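**Call for participants: the Zullel sorting and mending days**

We have a pile of knits and a shelf of small gadgets, and we'd love some extra hands! Zullel takes in household things, checks them over and gets them ready for their next home.

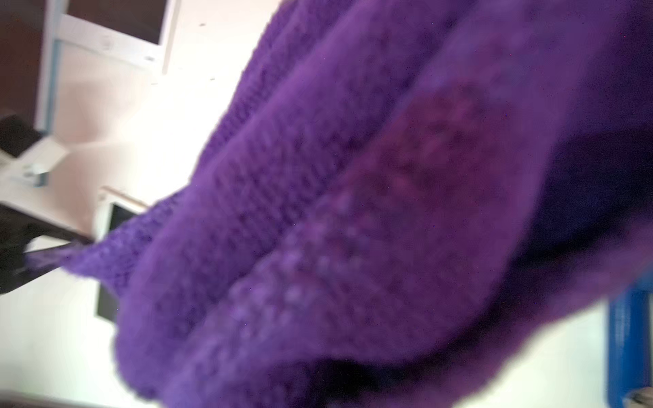
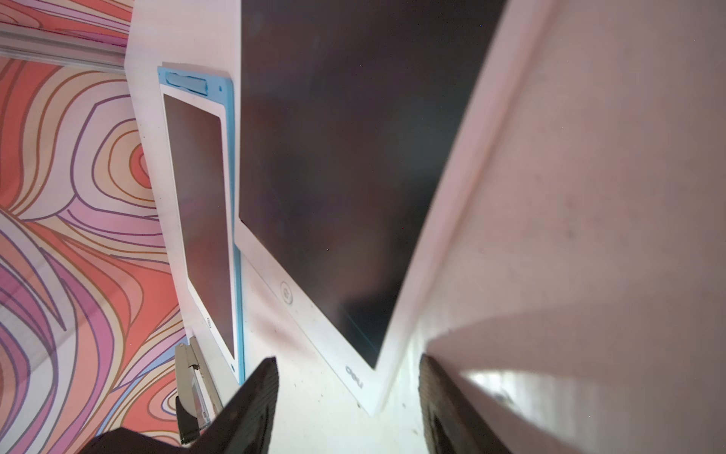
*Purple knit first, then two LCD writing tablets, one with a light blue casing.*

*Page last changed: 29 Oct 2021*

We're looking for 17 people to join us for 2 hours a week through May. You'll fold and sort knitwear, set aside anything with pilling or a blotchy patch for the mending table, and try out writing tablets — scribble, erase, scribble again. Some 300 items are waiting, so there's plenty to dig into.

No sewing experience needed. Noeline Fairweather runs the mending table and is happy to teach you a first darn (bring glasses if you use them for close work).

Tea and lunch are on us. To sign up, leave your name with Nivaldo Meireles at the front desk and tell him whether you'd like textiles or gadgets — or both!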